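10 June 2023

Third day with the Gimovby kit and I still can't decide whether I'm testing a product or just paying for somebody else's homework. Anca Vlad called at lunch to ask how it was going and I said fine, which was cowardly. She wants a yes or no from me before August so she can put it in the budget. I don't have a yes. I have half a no and a sore neck.

What the brochure says: two arms, a table with walls on three sides, software from Sendgate, "ready to work in an afternoon." What happened: an afternoon to get the arms talking to the computer, then another evening because the left one wouldn't hold its zero. Fares fixed that by unplugging it, going for coffee, and plugging it back in. He was very pleased with himself. I wrote it down as a fault, he wanted it written down as a fix, and we left it there.

The sales guy, Elie Majali, was on the phone for a long time this morning. Nice man. He has an answer for everything and the answer is usually the next version. I asked what happens when the part sits against the side of the bin, and he told me about a customer who sorts 189 different parts with the same kit. I asked again. He said the software "learns to deal with that." I asked how many times somebody has to show it before it learns, and he said it depends. I know it depends. That's why I asked.

Also the subscription. The arms are a one-time price, fair enough, but the Sendgate license is yearly, and if you let it lapse you can still drive the arms by hand and nothing else. It's on page 20 of the agreement, in a paragraph headed Continuity of Service. Faith found it. Faith reads everything, bless her. She thinks we should ask Kuzmenko what they'd charge for the same setup without the license. I think Kuzmenko would find some other page to hide it on.

So, the afternoon. We did picks out of the bin, one arm at a time, the other one folded away so I'd only have one thing to worry about. Fares kept the log and I watched the gripper until my eyes hurt. I'd made up my mind to be fair about it and I think I was. The motion is smoother than I expected, I'll give them that, and the arm is quieter than the old Liton we had in the back room, which used to make the radio crackle.

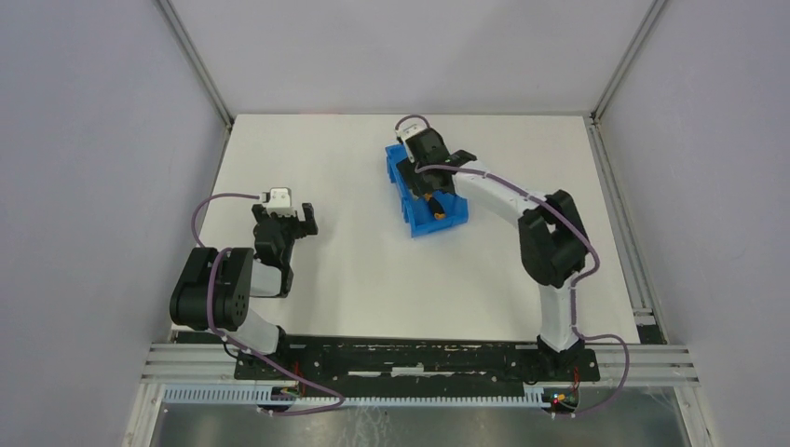
My trouble is with what counts as a pick. Their demo video cuts away the second the fingers close. I want the part out of the bin, over to the spot I chose, and put down the way I asked for it. By their rules we had a good afternoon. By mine, out of the last 20 tries, 5 were good enough that I'd have let them go by without checking. Fares says I'm being hard on it for a first week. Maybe. But Anca isn't going to be buying the first week, she's going to be buying the thing, and I can empty a bin with my own hand while the software is still making up its mind.

I don't like how the cables are run, either. They loop off the arms with plenty of slack, and I can see one getting caught on something when both sides are moving. Elie says four other customers have it set up the same way and have never had a problem. I asked for their numbers. He's going to get back to me.

Ghassan Salameh comes by tomorrow to look at the mounting. He liked the Gimovby people when he met them and he'll tell me I've gone sour. I'd like him to run the picks himself before he says it, with the same parts and my rules. Must remember to print the log, and to move the good chair back in there before Fares takes it again.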